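Notebook, marine casualty desk
March 9, 2024
Kulance drift reconstruction, second pass
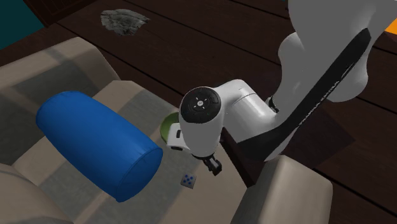
Ehsan Bakhtiari wrote in the margin of the first pass that the leeway figure was too high for a swamped hull, and that a boat lying with its gunwales awash should be treated nearer to a drifting container than to a dinghy. He also wanted to know why the run started from the distress call and not from the last radar return. Both points are fair. Reworked on that basis below.

Inputs carried over from the first pass: Kulance, charter boat, single engine, last seen on radar heading back towards Rivas harbour. Distress call received 20 minutes after the last return. Position given by voice only, read out twice, and the two readings differ in the minutes of longitude. The first pass took the second reading. No reason was noted at the time and I can't find one now.

Changes made:
Start point moved to the last radar return. Uncertainty circle set at 2 nautical miles for the gap before the call.
Leeway cut for the swamped hull. Liferaft run separately, with and without drogue.
Tidal stream taken from the hourly tables, not the averaged set. The averaged set hides the turn of the tide off the point, and the turn falls in the middle of the period we care about.
Wind from the Roltier buoy only. The harbour anemometer is sheltered from the south-west and reads low. I left it in the first pass by mistake.

Ran 664 tracks for the hull and the same number for the raft. Seed saved with the outputs in the folder marked Event, under second pass. The first pass is kept there too and should not be overwritten.

Result for the hull: the cluster moves north of where the first pass put it and is a good deal tighter. The reported wreck position now falls inside it, towards the eastern edge. On the first pass it was outside altogether. I would not read too much into this, as the wreck position was known to me when I picked the leeway value. Someone who hasn't seen it ought to choose the value blind and run it again.

Result for the raft: with drogue, the tracks end close to the recovery position. Without drogue they overshoot by over 53 minutes of drift at the wind speeds logged. The survivors' statements don't mention a drogue either way. The inspection sheet lists the raft as complete when packed but says nothing on the condition of the line. Ask for the recovery crew's log, in case they noted it.

Problem with the buoy data. There is a gap in the wave record shortly after the call, though wind carries on through it. Filled by straight interpolation for now. The sea was building at the time, so a straight line probably understates the peak. It makes little difference to the raft tracks. For the hull it may matter more, depending on when she went down, and we only have the statements for that. Two of them agree, the third puts it much earlier.

Also checked the clock on the radar recording against the coastguard voice log. They are out by a few seconds. Ignored.

The July exercise drifter tracks are worth going back to. Same stretch of water, lighter wind, but the tidal stream should show up well in them and they would give us a check on the hourly tables that has nothing to do with this case. The files are in the older format and need converting first. The depth column can be dropped.

Ehsan's other note, on water temperature and survival times, belongs in the medical section and I have passed it on without comment.

To do:
Blind rerun of the hull, leeway chosen by someone else – Ehsan if he has not looked at the chart.
Run the first longitude reading as a separate case.
Request recovery log.
Convert July drifter files.
Correct the wind source in the caption to the first-pass plot, which still names the harbour anemometer.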